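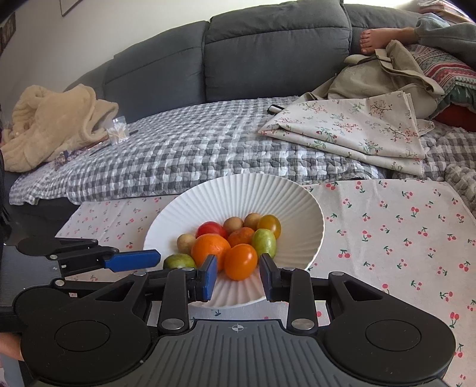 Citrus and tomatoes share one white plate, with room left over.

I want to defend the mixed plate. In my building, and I think in many others, people keep fruit in a deep bowl, and the bowl stands in the middle of the table like a trophy. I did the same for years. My bowl came from a shop called Tultik, it was heavy and blue, and at the bottom of it there was always one lemon that I had forgotten.

A deep bowl hides things. You see the top layer, you eat the top layer, and then you buy more and put it on top. A plate cannot do this. Everything on it lies next to something else, and if one tomato is getting soft, you notice it when you pass with your coffee in the morning.

My neighbor Ionuț Toma does not agree with me. He says tomatoes belong with the onions, fruit belongs with fruit, and a plate is for eating from. He also says that things roll off. In my kitchen they did roll off, twice, when the plate was smooth. Then I changed to one with ridges and a raised edge, and I have had no trouble with it. Ionuț still thinks this is luck.

About the tomatoes I will not give up. I grew up in a house where they were never in the refrigerator, and they were never in a drawer either. They stood out, in the light, beside whatever else had come from the market. Red ones, orange ones, the greenish ones that nobody was sure about. My mother touched them every evening and decided what would be the salad. It was a small decision, but it was made with the hand and the eye, and not with a date printed on a plastic box.

The supermarket near me, Clestau, sells fruit in nets of 2 kilos, all the same size and the same color. It is good fruit, I do not complain. But when I put it on the plate it looks like a box of tennis balls, and I stop seeing it. When there is a big orange beside a small one, and something green leaning on something red, I look, and then I eat. In October, when my friend Vusumuzi Radebe stayed with us, he ate from the plate all day without asking, which he never did with the bowl.

One more request: do not fill the plate. Leave a part of it empty - a third, or even half. You can then turn each piece over without making a pile, and it is easier to see when you need to go shopping again. The blue bowl now holds keys and the bills I have not opened.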